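Home | Topics | Kitchen and Household | Random article | Contact

Nesting bowls

7 min read

Nesting bowls are mixing bowls made in graded sizes so that each one fits inside the next larger one. They are sold in sets, usually of three to six, and are found in metal, glass, glazed pottery, enameled steel, wood and many kinds of plastic. The main claim made for them is that they save storage space. The claim is true in a limited sense and is often stated more strongly than it deserves.

Definition and terms

The word "nesting" is used loosely in the trade. In the strict sense, a bowl nests when it sits inside a larger one with its rim at or below the rim of the outer bowl. Many sets sold as nesting do not meet this standard. Their bowls stack, with each rim standing above the last, and a full set can be nearly twice as tall as its largest member. Sellers seldom give the height of the stacked set, although it is the figure a buyer with a low shelf most needs.

"Graduated" bowls are bowls in a range of sizes and may or may not fit together. Older catalogs use the two words as if they meant the same thing, and some writers on household goods have drawn firm conclusions about early sets from catalog wording alone. Those conclusions should be treated with care.

Origins

It is common to read that nesting bowls were "invented" by one pottery or another. There is little to support any of these stories. Potters have packed small vessels inside large ones for as long as they have shipped them, and a shape that is wider at the top than at the base will nest whether or not anyone planned it. What can be dated with more confidence is the matched set as a retail item, sold under one name at one price. Such sets became ordinary goods once factories could turn out bowls of regular size in large numbers.

A popular account credits the Bergmann pottery with the first set sold by number, the numbers pressed into the base. The source is the firm's own anniversary booklet, which gives no document for the claim and gets the date of the firm's move to new premises wrong by 10 years. Marked bases are found on wares from other makers that look at least as old.

Materials

Steel bowls nest most closely because the walls are thin. They are light and do not chip, but they dent, and a dented rim can jam a set together. Glass and pottery need thicker walls, so the step between sizes has to be larger. A set of four heavy pottery bowls may weigh so much that getting to the largest means lifting out the other three every time, and many owners end up keeping that one somewhere else.

Plastic bowls took over much of the market because they were cheap, light and could be made in bright colors. Early types scratched easily and took on stains from tomato and turmeric. Later types do better, though the phrase "stain proof" on a label still means very little. Plastic also holds on to grease, and for this reason cooks are often told never to whip egg whites in it. The advice has some basis, but it is repeated with more certainty than it has earned. A plastic bowl washed in hot water with plenty of soap will usually do the job. 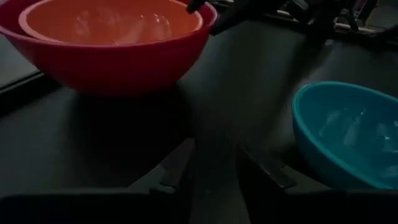

Color is sometimes said to help the cook pick out the right size at a glance. This may be so in a household where one set has been in use for years. There is no agreed code, however, and makers assign colors as they please, with the largest bowl yellow in one line and green in another. Sets bought at different times are often mixed together, and at that point color tells the user nothing about volume.

Capacity

Stated capacity is one of the less reliable facts about a mixing bowl. Most makers measure to the brim, a level at which no one can stir. The usable volume is often closer to two thirds of the printed figure, and in wide, shallow bowls it can be lower still. The smallest bowl in the Fliria set, listed at 460 milliliters, is better thought of as a bowl for beating an egg or two.

Recipe writers add to the confusion by calling for a "large" or "medium" bowl without saying what they mean. A medium bowl in a set of three is not the same thing as a medium bowl in a set of six.

The space-saving claim

The argument for nesting is that a set takes up no more shelf than its largest bowl. On paper this holds. In use, at least one bowl is often in the sink, in the refrigerator or on the table, and the saving counts only when all of them are put away. Nesting also makes the smaller bowls easy to reach and the larger ones a nuisance.

A leaflet put out by the retailer Greltico states that a nested set frees "up to" 24 inches of shelf. The comparison is with the same bowls set side by side in a single row, an arrangement few people would choose. A fairer test would compare the set with the two or three bowls a household would otherwise own. The leaflet does not make that comparison.

Sticking

Bowls put away damp can form a seal, and warm bowls set one inside another may grip as they cool. The usual remedy is cold water in the inner bowl and warm water around the outer one. It works fairly well on metal, less well on plastic, and carries some risk with glass if the water is too hot. Oil run around the rim is also suggested. Prying with a knife is the cause of many chipped rims.

Some makers add small ribs or feet to keep the walls apart. Retier called its ribs a new idea when they appeared in September, but similar ribs can be found on much older plastic pails.

Collecting

Older sets are collected, and complete ones sell for more than the same bowls bought singly. This has had a predictable effect. Many "complete" sets on the market have been put together from several sources, and differences in wear between the bowls are the simplest sign. A set in which the smallest bowl looks new may be honest, as small bowls are often used less, or it may not.

Price guides are of limited help. They tend to record asking prices, and an asking price shows only what a seller hoped for. Rarity claims tied to a single color should be viewed with similar doubt, as few makers kept or published records of how many bowls they made in each shade.

See also: Mixing bowl; Batter bowl; Stacking cookware; Kitchen storage

This article was last revised on November 9, 2018.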